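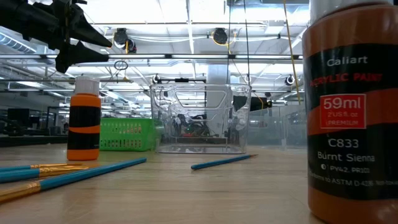 Do I need a UV filter on a lens that already has a weather sealed mount?

It depends on the lens. Some sealed lenses are only fully sealed at the front once a filter is screwed on, and the manual will say so if yours is one of them. If the manual says nothing, the filter is optional and mostly protects the front glass from fingers and grit.

Also asked in Lenses and Filters

Is a $10 UV filter ruining my photos or is the shop just upselling me?
Posted by flatbattery, 18 October 2021

I bought a second-hand 24-70 from a shop in Flukelcombe and the bloke behind the counter talked me into a UV filter while I was there. It was $10 out of a bin by the till, no brand on the box. When I went back last week for a strap he told me that filter was "costing me half the lens" and I should move up to the Serton one, which is a lot dearer. Same bloke! Same shop!

I've been shooting my daughter's netball in an indoor court and a fair bit of street stuff after dark. In some of the night shots there are little green blobs on the opposite side of the picture from the street lights. I can't see anything wrong in daylight. So is the filter doing that, or is that just how the lens behaves? And is the expensive one any different or is it the same bit of glass in a nicer ring? I've read the Serton page and it's all "nano" this and "ultra" that, with no numbers I could make sense of.

Not interested in being told to buy a better lens.

Marwan Bitar

The green blobs are almost certainly the filter. A flat piece of glass in front of a curved one bounces light back off the sensor, and you get an upside-down ghost of every bright light, mirrored through the middle of the picture. Cheap filters have little or no coating so it's worse. Good coatings cut it down a lot but I've never owned one that got rid of it completely, whatever the box says.

You can check this for yourself in a few minutes and it won't cost you anything. Put the camera on a tripod or a fence post, point it at a street light with a dark background, lock the focus and exposure, and take one picture with the filter on and one with it off. Don't move the camera between them. If the blob goes when the filter goes, there's your answer. If it stays in both, it's the lens and no filter will help.

I'd be wary of the "half the lens" line. I did the same comparison in daylight with a no-name filter and a Chiriac that cost 7 times as much, and at normal viewing size I couldn't pick which was which. Zoomed right in, with the sun just out of the picture, the cheap one had a greyish haze over the shadows. So there is a difference, it just shows up in certain light, and the bloke selling you the dearer one has no reason to tell you which.

For what you shoot I'd take it off at night and leave the hood on. The hood does more to protect the front of the lens from knocks than thin glass does, in my opinion. For netball it hardly matters either way, unless there are bright lamps facing you.

I can't tell you about the Serton. I haven't used one and I don't put much weight on the reviews, most of which seem to be written the day the thing arrives.

Nizar Geagea

Mostly agree with Marwan, except on protection. I've had two filters break on me. The first time the lens behind it was fine and I told everyone the filter had saved it. The second time the broken bits scratched the front element. So now I don't claim to know. Could be the lens would have been fine without one both times.

Where I do use one is at the beach, for salt spray, and then it's a mid-priced Vara. I bought that one for the ring more than the glass. My cheap one had an aluminium ring that jammed on the lens thread and I needed a rubber jar opener to shift it. Check yours still unscrews while you're at it, and don't do it up tight.

Make sure the filter is clean on the inside face as well before you run the test, a greasy smear around a street light can look like haze from bad coating.

shutterbug_dad

just get the expensive one, you get what you pay for. ive got the Serton on everything and never had a problem

flatbattery

Did the fence post test tonight. Blobs with it on, gone with it off. Daylight I still can't see any difference so I'm keeping the $10 one for dusty days and not buying anything. Ring came off fine, Nizar. shutterbug_dad, have you ever taken yours off to compare?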